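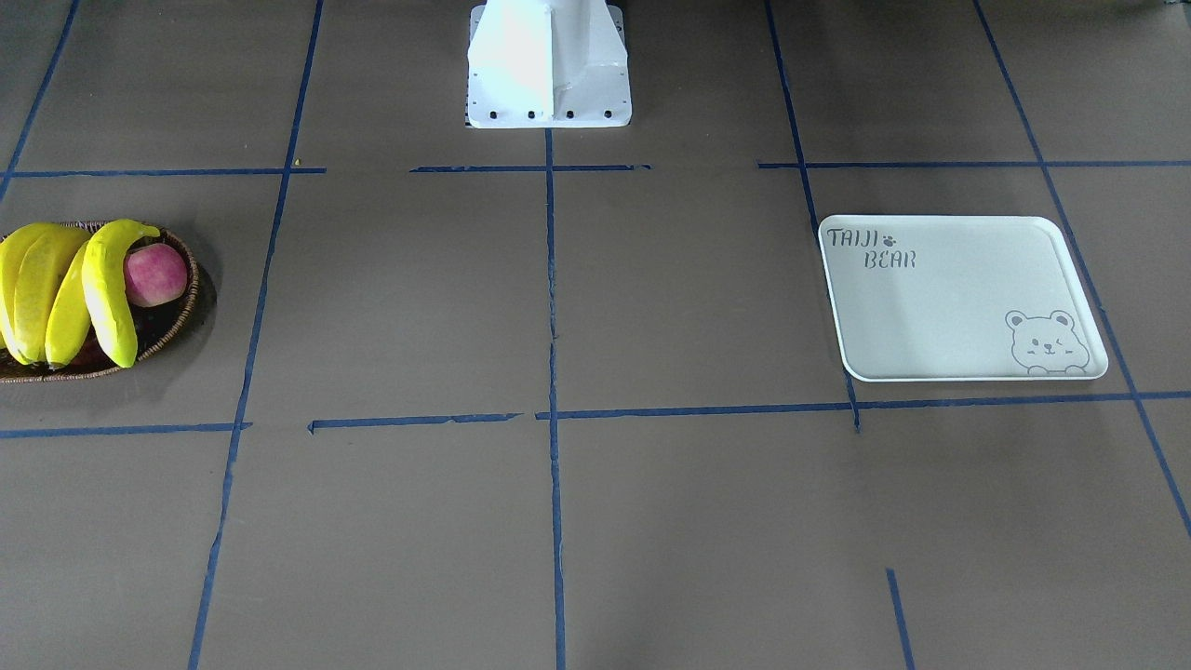 I've been going back and forth on paper and tape for sorting tables, and I think the list should settle on one way of doing it before December. Brown paper is cheap, it doesn't glare under the lights, and you can throw it out when it gets sticky. Tape is the harder part. Blue tape shows up well on the grayish-brown surface, but a long line laid by hand comes out slightly wavy, as the middle one does in the photo, and the crosswise lines made from separate pieces have gaps between them. For sorting fruit into squares that is good enough. For anything you plan to measure from, snap a chalk line first and tape along it.

Tsung-han Siu wrote:

> We are packing 338 baskets for the Muli order and I want the same layout on every table.
> Do you mark the whole surface or only the square where the basket goes? And does the
> tape hold if the fruit has been rinsed?
>
> Also, which way do the bananas go? Grakano wants them across the basket and the old
> Pekmont sheet says lengthwise.

Mark the whole surface. If you only mark one square, people start putting spare fruit wherever there is room and you lose track of what has been checked. We use the large squares on the near end for filling and keep the far end for single pieces waiting their turn.

On rinsed fruit, the tape holds but the paper doesn't. It cockles and then the tape lifts with it. Dry everything on towels first. We change the paper every 2 hours on a busy day.

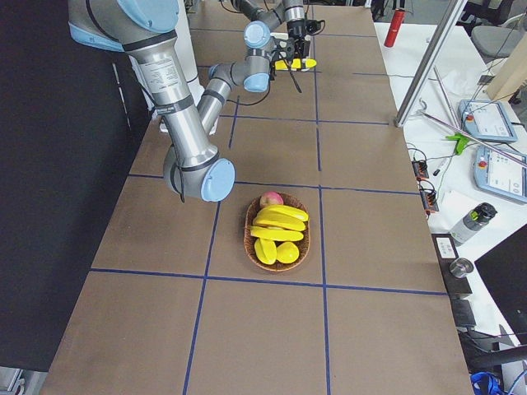
As for the bananas, I'm with Grakano. Lay them side by side across the middle of an oval basket and they keep each other in place. Then the apple goes at one end and the lemon at the other, with a short banana tucked in wherever there is a hole. Lengthwise, they ride up on the rim and the wrap tears there. I had 7 torn out of one batch that way.

Use the woven baskets if you can still get them. The Clakine ones in card are fine for apples, but they sag once you add bananas.

One more thing - keep rolls of tape and other loose gear on a side table and off the paper. I can bring 8 rolls of blue next time if you are short. Let me know by noon.

Makis Vrettos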